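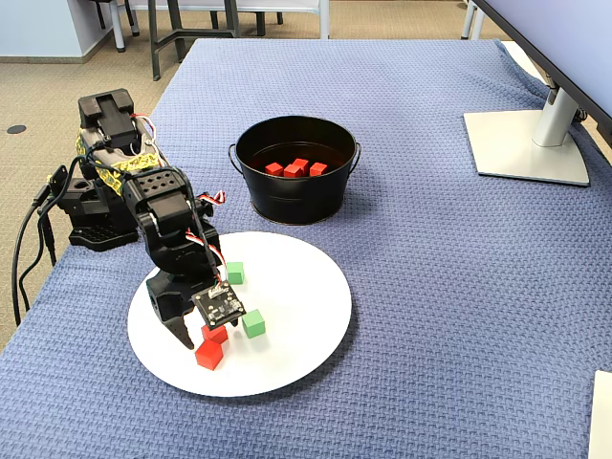 Demonstration operators, part time – Escombe

Escombe is hiring operators to help record training examples for a small tabletop arm. The job is sorting by color: red cubes go from the plate into the bucket, green cubes stay on the plate. You guide the arm through the task, reset the table, and start again. We have 1,142 recordings and need many more before the model is ready for its next round of training.

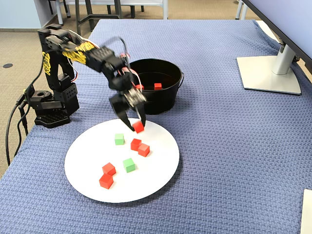
Shifts are four hours with a paid break. A full shift usually produces some 100 recordings. Runs with a dropped cube are kept and tagged, so please don't delete them. Between runs you spread the cubes over the plate by hand and vary the layout – the same pattern twice in a row is no use to us.
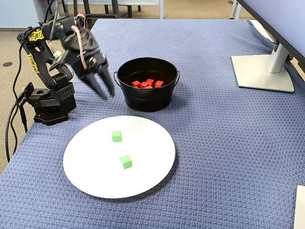 Red cubes in the bucket, green cubes on the plate.

What we ask for:
Steady hands and normal color vision (glasses are fine)
Able to sit at a table for an hour at a time
Comfortable filling in a short log on a computer
Available at least two shifts a week through the end of October

No experience with robots is needed. Jaqueline Aguirre runs the training, one paid afternoon, and after that you work in pairs. 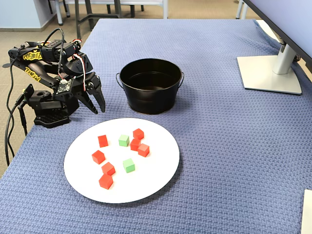
We have 8 openings. Left-handed applicants are welcome. Students may apply if their class schedule leaves mornings free.

To apply, send a short note with your available days to Willy Hermans at the Escombe front office by Friday, October 4, 2024. A résumé is optional.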